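Home Forums Heating & Cooling New Posts Log In

Leave the heat pump at one temp all day, or turn it down?

kavanagh_st_jen
1/21/23
OK so I need people to settle this, my husband and I have been going back and forth since we moved in. We have a 910 square foot upstairs apartment on Kavanagh, one Honilum mini split for the whole place, and our last bill said 1656 kWh. I nearly fell over!

I'm home most of the day and I like it at 70 and left alone. He turns it down to 60 every time he walks past the remote, and then at dinner we're both in coats while the thing roars away trying to catch up. My mother did the same with her oil furnace and swore by it, so he has her on his side too.

Also does it matter where a remote or wall control sits? Ours reads four degrees off from the little thermometer in the kitchen. Old walls, old paint, drafts everywhere — I don't know which one to believe.

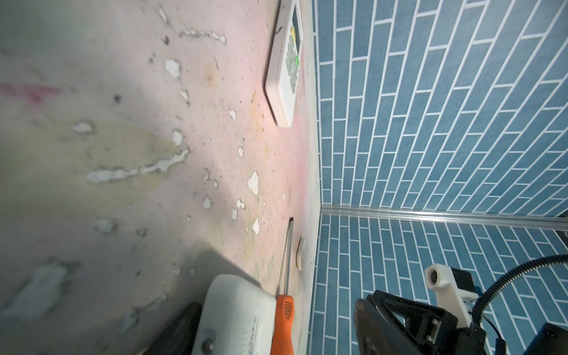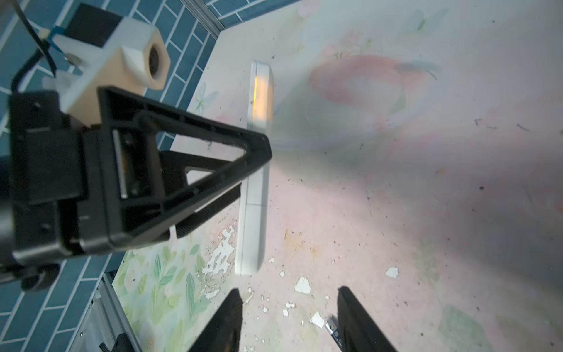
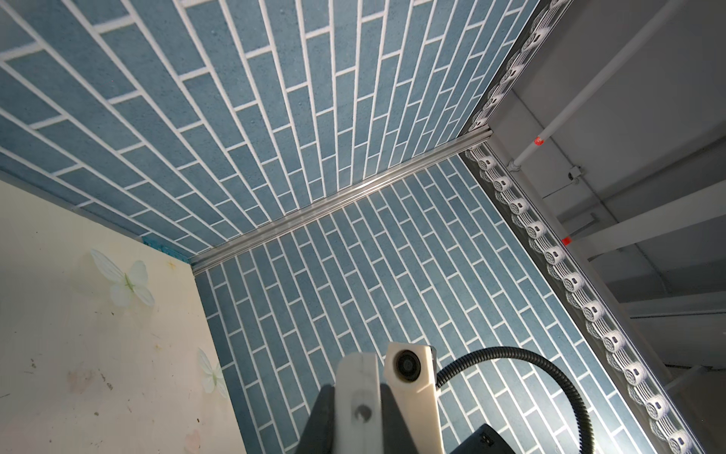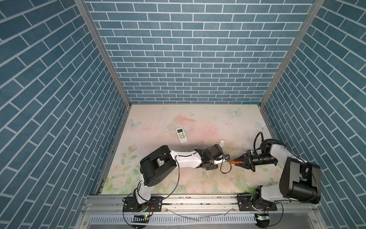 Muireann Mulligan
Leave it alone! With a heat pump a big setback can cost you more than it saves, especially if it has backup strips that kick in for the catch-up. Two or three degrees lower at night is plenty. And go by the kitchen thermometer, it's measuring the air you're sitting in.

drafty_duplex
Have to disagree with Muireann. A mini split usually doesn't have strips at all. A colder apartment loses less heat, period. I drop mine to 62 when I leave for work and my bill went down. The husband isn't crazy.

Muireann Mulligan
You're gone ten hours though. She's home. Turning it down and up five times a day is a different thing.

drafty_duplex
Fair, I missed that she's home. Still wouldn't do 70, put on a sweater lol

kavanagh_st_jen
I'm wearing two sweaters!! But OK, we've agreed on 67 and no touching it till the end of January. I called Brasitier about cleaning the filters and they wanted $101 just to come out.

drafty_duplex
Don't pay that. Pop the front cover, slide the filters out, rinse them in the tub and let them dry all the way before they go back in.

kavanagh_st_jen
Doing it tonight. I'll post the next bill when it comes.

Related threads
Window film or heavy curtains?
Ice on outdoor unit, normal?
Landlord says 64 is warm enough
Best cheap thermometer for a bedroom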